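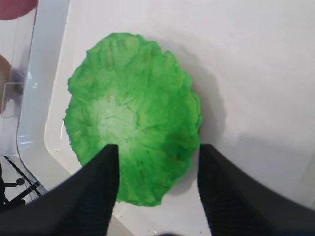
Bengate Play Food Sandwich Set: Six Months With the Lettuce

Reviewed by Percy Carhuamaca
Sep 30, 2023

I have now owned fake lettuce longer than I have ever managed to keep real lettuce, and I feel qualified to talk about it.

We bought the Bengate sandwich set in April, when my daughter announced she was opening a restaurant in the hallway and that the menu would be sandwiches. The old play food had been chewed down to a tomato and something that might once have been a fish stick. I wanted a set where the pieces could be stacked, dropped and sat on, and where the lettuce looked like lettuce. You would be surprised how many toy companies give up at the lettuce. The last set we had, a hand-me-down from my cousin, came with a flat green circle. It could have been lettuce, a pickle, or a coaster.

The leaf

Bengate has put real effort in. The edge is ruffled all the way around, and the rim curls up a little at the sides, so the leaf sits in the tray like a shallow cup. Creases and veins fan out from a pale patch near the middle, and that patch is speckled with a bit of yellow and cream, the way the part near the core goes on the real thing. Somebody at that company looked at a salad for a long time.

Then they picked the color. It is green in the way a highlighter is green. No leaf I have grown, bought or found at the back of the crisper has ever been this green, and I have found things back there in most of the other shades. My daughter considers the color perfect and has asked why ours from the store is "so tired."

Cup-shaped lettuce has consequences for sandwich building. The bread does not lie flat on top of it. It perches. Press down and the ruffles give, let go and the whole sandwich slowly rises, like it has thought of something to say. A sandwich with two leaves in it is more of a hat. On the other hand, the cup holds things very nicely, and the leaf has since served as a bowl for dried beans, a bed for a small plastic horse and, during a long stretch of rain, a boat.

The rest of the food

The bread is fine. It is bread-colored and has a crust. The cheese is a square with holes and has the personality of a bathroom tile. The tomato slices are good, with proper seeds molded in, although they roll, and one of them rolled under the stove in May and lives there now. The ham is pink and I would prefer not to discuss the ham.

There is also an onion ring, which my daughter wears.

Cleaning

The box says to wipe with a damp cloth. Whoever wrote that had a single smooth piece of ham in mind. Ruffles collect everything: crumbs, hair, glitter we do not own. I use an old toothbrush and dish soap, then leave the leaves upside down on a towel overnight. Right side up, they hold a spoonful of water for a day and then deliver it to whoever picks them up first. I would skip the dishwasher. I tried one leaf on the top rack and it came out with opinions about its own shape, and it now curls more on one side than the other. Still perfectly good as a boat.

The color has not faded at all, by the way. Six months, much of it on a windowsill, and it is every bit as loud as the day it arrived. I had been sort of counting on the sun.

Against the competition

My neighbor Sebastián Zúñiga has the Cosgate deli set, which is a step up in price and comes in a box with a little rope handle. We swapped for a weekend. The Cosgate lettuce is a darker, more sensible green and lies flatter, so the sandwiches look like sandwiches. It is also stiffer, and when his son flung it across the yard it made a noise on landing that I did not care for. The Bengate leaf, flung the same distance, landed without comment. His kids wanted to keep ours. Mine wanted to keep theirs. All of them cried in the driveway and then forgot.

I also looked at Rivadeneira's felt version, which is lovely and would survive here for one afternoon with a juice box.

Gripes

The box claims everything fits back inside. It did, once, at the factory. The leaves will not nest unless you line the ruffles up just so, and no child on earth is going to line up ruffles. Ours live in a shallow white tray that came from somewhere else in the house, and that has worked better than the box did.

The spare parts page lists bread, ham and cheese. No lettuce. The best piece in the set and you cannot buy another one. I wrote to ask and got a friendly reply suggesting I buy a second set, so I would then have a second ham.

Score

80 out of 100. I took off a few points for the box, a few for the spare parts, and the rest for the ham. If your kid's restaurant leans toward salads, add some back. If you have strong feelings about what green should be, buy the Cosgate and aim it away from the windows.

The hallway restaurant is open most evenings after dinner. Sandwiches are 54 dollars, the lettuce is extra, and there is no other menu.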